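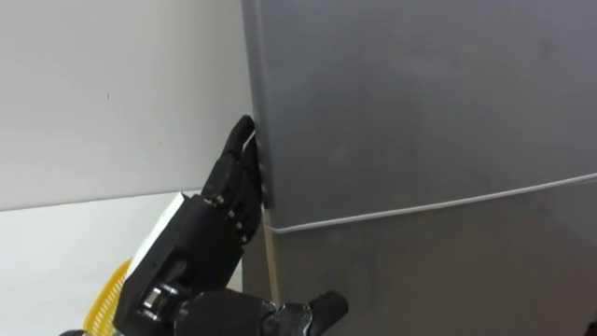
A fridge-freezer is a household appliance that keeps a chilled compartment and a frozen compartment in one upright cabinet, each closed by its own door. In British homes it is the usual way of storing fresh and frozen food, and it is commonly called simply "the fridge". Tall models stand on the floor and reach above worktop height. Smaller ones fit beneath a worktop or on a stand.

Layout

The two compartments may be placed one above the other or side by side. In a top-mount model the freezer is the upper and smaller compartment. In a bottom-mount model the freezer is below, often with drawers, and the fridge is at eye level, where the food used every day is easier to reach. Side-by-side models are wider and need a larger kitchen.

Doors are hinged on one side. On many models the hinges can be moved across, so that the door opens away from a wall or a neighbouring cupboard. Some doors carry a bar handle fixed to the front. Others have a plain front and are opened by gripping the side edge of the door, or by a recess along the top or bottom. Plain fronts take up less room in a narrow passage and are quicker to wipe, though metallic finishes show finger marks, most of all near the opening edge.

Door seal

A flexible gasket runs around the inner face of each door. It holds a magnetic strip which pulls the door against the steel of the cabinet and keeps out warm air. When a door has just been closed, the air inside cools and shrinks a little, and for a short time the door is harder to open again. A seal that is split, dirty or out of shape lets in moist air, and frost or drops of water form near the gap. Seals are cleaned with warm water and a little washing-up liquid, then dried. A simple check is to close the door on a strip of paper. If the strip slides out without any drag, the seal is loose at that point.

Temperature

The fridge compartment is normally kept at 4 °C and the freezer at -18 °C. The dial inside many cabinets is marked with numbers which stand for the strength of cooling and do not show degrees, so a separate thermometer is useful. Cold air sinks, and in cabinets without a fan the lowest shelf is the coldest and the door racks are the warmest. Milk keeps better on a shelf than in the door. Raw meat and fish are covered and placed at the bottom, where they cannot drip on other food.

Fruit and the fridge

Fruit is kept partly in the fridge and partly outside it. Apples last for several weeks in the salad drawer and a much shorter time in a warm room, but many households leave a few out for eating. Bananas darken in the cold and are kept out. Peaches, pears and plums are left to ripen first and then chilled. Berries are chilled from the start and washed only before use.

Fruit left out is put in a bowl or an open basket. A basket with lattice sides lets air pass around the fruit, and a shallow one stops the lower pieces from being bruised by the weight above. Plastic baskets can be rinsed under the tap. Apples give off ethylene, a gas that speeds ripening, and are best kept apart from fruit that is already soft.
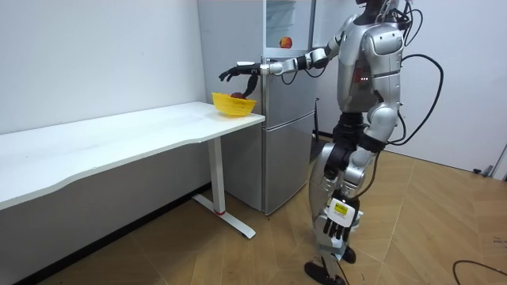
A yellow plastic basket on a white desk beside a tall silver refrigerator.

Placing

The cabinet gives off heat at the back or sides and needs a gap for air, the size of which is stated in the maker's instructions. It should stand level, away from the cooker and out of direct sun. A table, desk or worktop next to the opening side gives somewhere to set food down while the door is open. Where the surface stands on the hinge side, the open door is in the way and food has to be carried around it.

After delivery, a cabinet that has been laid on its side is left upright before being switched on, for as long as the instructions advise.

Cleaning

Shelves and drawers are taken out and washed by hand. Glass shelves are allowed to come to room temperature first, as hot water can crack them. Bicarbonate of soda in warm water removes smells. Brushed metallic doors are wiped along the grain with a soft cloth, and scouring pads are avoided. A freezer without automatic defrosting is emptied and defrosted before the ice becomes thick.

See also: Chest freezer; Fruit bowl; Larder; Salad drawer

This page was last edited on Saturday, June 15, 2024.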